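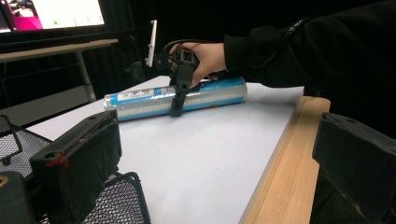
Ilach Home Medicine Lock Box – Medium

Sold and shipped by Morrison Pharmacy Supplies

If you have strong pain medicine in the house, whether it's left over from a knee operation or part of somebody's everyday care, it deserves a better home than the bathroom cabinet. The Ilach lock box is the one we've been recommending to families for years now, and we're still very fond of it. It's plain, it's sturdy and it fits on a wardrobe shelf without taking the whole thing over.

The box closes with a four-digit combination, so there's no key to go missing (or to be found by a curious teenager!). You choose the code yourself and can change it whenever you like – handy if a carer finishes up, or if you've told one cousin too many. There's room inside for up to 13 standard pill bottles standing upright, or fewer if you also keep patches, blister packs or a naloxone kit in there. Please do tell the rest of the household where the naloxone is, and think about keeping a second kit outside the box where anyone can grab it.

Colour: grey or cream
Weight: 4 kg
Lining: removable foam, wipe clean with a damp cloth
Fixing: two holes in the base, screws included
Warranty: 5 years
Price: $62

The larger Mernness model has the same lock with a lift-out tray, and suits group homes and small clinics. We had a run on those in March and they're back on the shelf now.

Orders go out from our Arnormont warehouse, and local customers are welcome to pick up from the side counter. Community groups buying over 13 boxes can ask us for a bulk price, and we'll happily add a stack of our safe storage leaflets at no charge.

Medicines you no longer need shouldn't be locked away forever, of course. Bring them to the pharmacy counter in their original packets and we'll dispose of them for you, whether or not you bought them from us.

Page updated April 6, 2020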